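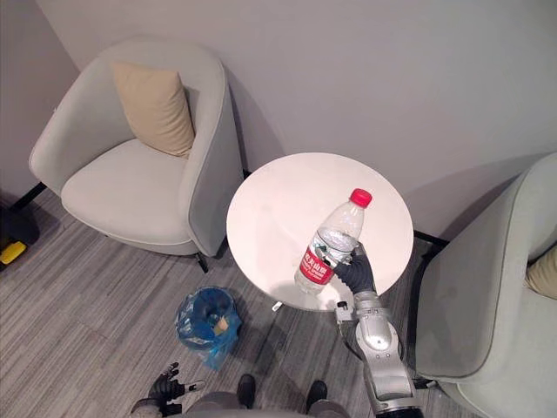
Notebook 4, p. 92

August, started 9:40

Subject: delayed check-in messages in Faltik when the network is bad

Continuing from the previous page. The question is still why a person who presses "I am safe" in the app appears on the family list only after a long time, even when the phone shows that the message went out. Until now I believed the fault was in our queue on the server. Today I am less sure.

Setup is the same as before. Test server is Lorkard, fresh database, all push notifications off. The phones are simulated with the Talebi script, which cuts the connection in a random pattern similar to what the river towns had in the spring flood. I load 3,000 fake accounts and let each of them send one check-in. The location is fixed to the same map cell for everyone, so the map part should not disturb the result.

First run, 10:05. Queue looks healthy. Messages come in, get a number, go out again to the lists. I see no waiting on the server side which could explain what users wrote to us. But a part of the check-ins arrives with a time stamp much older than the arrival time. So the phone had the message and kept it.

Second run, 10:50. Same settings, only the log level on the client is changed. Now it is visible that the client tries to send, loses the connection, and then waits. After each failed attempt the waiting time is doubled. This is what we wanted when we wrote it, to protect the server from many phones coming back at the same moment. What we did not want is that the waiting time stays long after the network is good again. The client does not listen to the "network is back" event from the system at all while it is in the waiting state. I have read this piece of code two times and I am quite certain.

Note to myself: the comment in the code says that the event is handled "elsewhere". I did not find this elsewhere.

Third run, 11:45. Small change on my branch: when the event comes, the waiting time is set back to the first value, plus a random part so that not all phones shout together. Check-ins now arrive soon after the connection returns. There is a peak in the load on Lorkard, but it is not dangerous. With a bigger group of accounts it could be different and I must try this before I say to anyone that it is solved.

Lunch.

13:30. Looked at the second complaint, the double entries. Some persons are shown twice in the family list, one time as safe and one time as unknown. I could repeat it with the old client and also with my branch, so it is a separate problem. It happens when the account has the phone number saved with and without country code. Rumement does the matching of contacts and treats these as two people. For a family that is searching for someone this is worse than the delay, in my opinion. I opened a ticket and gave it the higher priority. 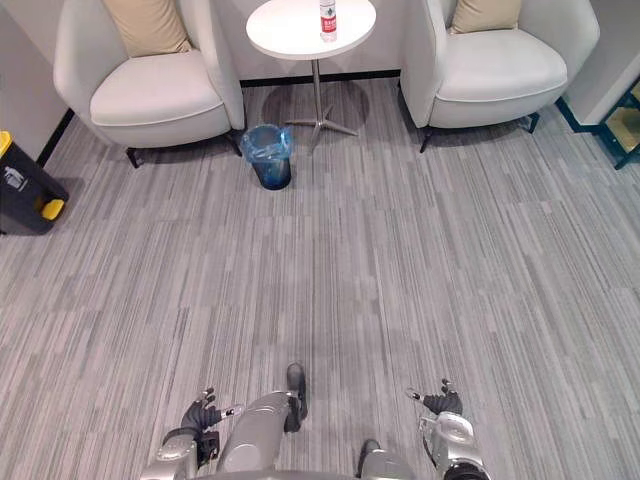

Armchairs and side table

14:50. Tried to make the random part in the retry smaller. The peak becomes sharper and the gain is very little. Put it back.

15:20. One strange thing which I can not explain yet: in the third run four accounts never delivered the check-in, although the log says their connection was good until the end. All four have the battery saving mode on in the simulation, but there are other accounts with the same mode which worked. Log files are saved in the shared folder under "retry-run3", please do not delete them.

Open points for the next entry:
– repeat third run with more accounts, with push notifications on
– ask the Rumement people how they clean the phone numbers before matching
– check the battery mode on a real phone, not only with Talebi
– find out if the text "message sent" can be changed to "message saved, waiting for network". The present text is wrong and people trust it.

Server stopped 16:10. Database on Lorkard is not cleared, I need it tomorrow morning.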